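Varndale Table-Clearing Set
Serving tray, scrap tray and clear bin

Sold by Bundodach | Tableware and Kitchen Storage | Ships in one carton

A set for clearing the table after a meal. Plates and bowls stay together on the red serving tray, food scraps go on the dark tray, and used napkins and wrappers go in the clear bin. All the parts fit side by side on an ordinary table.

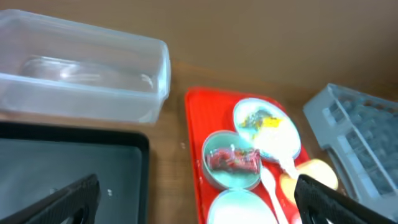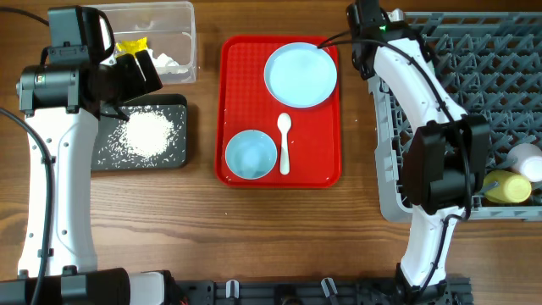
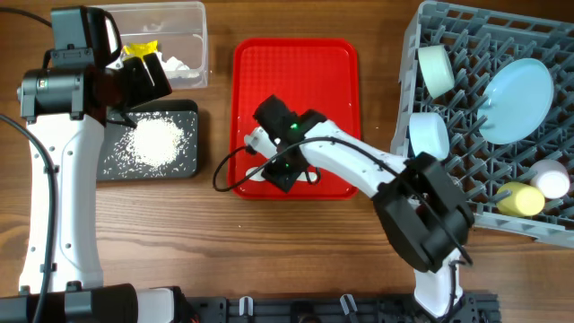 Red serving tray, dark tray and clear bin on a wooden tabletop. Tableware and food not included.

What's in the carton

Red serving tray
Dark scrap tray
Clear bin, open top
Printed care card

Serving tray

The serving tray is bright red plastic with rounded corners and a raised rim. The inner surface is textured. It holds a place setting for one person: a plate, a bowl and a spoon, or a few small bowls. For a larger meal, order a second tray. The trays are also sold singly.

The rim is low, so a spoon can be picked up from the side without lifting the bowls out first. Carry the tray with both hands and put the heaviest bowl near the middle.

Scrap tray

A flat, rectangular tray with a raised rim, for leftover rice, crusts, peelings and anything else that is going to the compost or the trash. Scrape bowls over the center of the tray. Rice will scatter a little if it is dropped from high up, so hold the bowl close. Empty by tipping one corner over the pail.

The scrap tray is not sold as bakeware. Do not put it in the oven or under a broiler, and do not set it on a burner.

Clear bin

The clear bin is a rectangular plastic box with rounded corners and see-through walls. It has no lid. Use it for paper napkins, tissues and small packets. It does not need a liner, but a small bag folded over the rim works if you prefer one. Between meals, many customers keep folded dish towels in it.

Setting up

Put the serving tray in the middle of the table, in front of the person who is eating. The scrap tray goes to the left with the clear bin behind it. Left-handed users may want to turn this around. Leave a little space between the pieces so that each one can be picked up separately.

When the meal is over, take out the paper first and then scrape the bowls. Paper that gets mixed in with wet food is slow to pick out later. Stack the bowls only after they are scraped.

Care

Wash all pieces by hand before first use, in warm water with dish soap. The serving tray can go on the top rack of the dishwasher. The clear bin should be washed by hand; dishwasher heat may cloud the plastic. Do not use steel wool on any piece. Tomato sauce and turmeric can stain the bin if left overnight. A paste of baking soda and water takes off most of it.

Food can collect along the inside of the rims. A soft brush is better than a sponge there.

Ordering

Orders leave our warehouse in 2 business days. Returns are accepted for 27 days if the set is unused and in its carton. Replacement pieces can be ordered under the part names on the care card. The Tang bowl set and the Zirkorard spoon are listed on their own pages.

The scrap tray is on back order until October when bought singly. Full sets are not affected.

Customer questions

Can the pieces be stacked for storage?
Yes. Put the scrap tray on the bottom, then the serving tray, with the bin on top. Dry them first.

Is there a lid for the bin?
No. We have asked the factory for one and will list it here if it is made.

Can I buy the set with a different color serving tray?
Red only at present.

Do you sell to schools and cafeterias?
Yes, by the case. A case is 7 full sets. Write to Yu-ting Tseng in Bundodach trade sales with the number of cases and the delivery address. Allow 3 weeks for case orders.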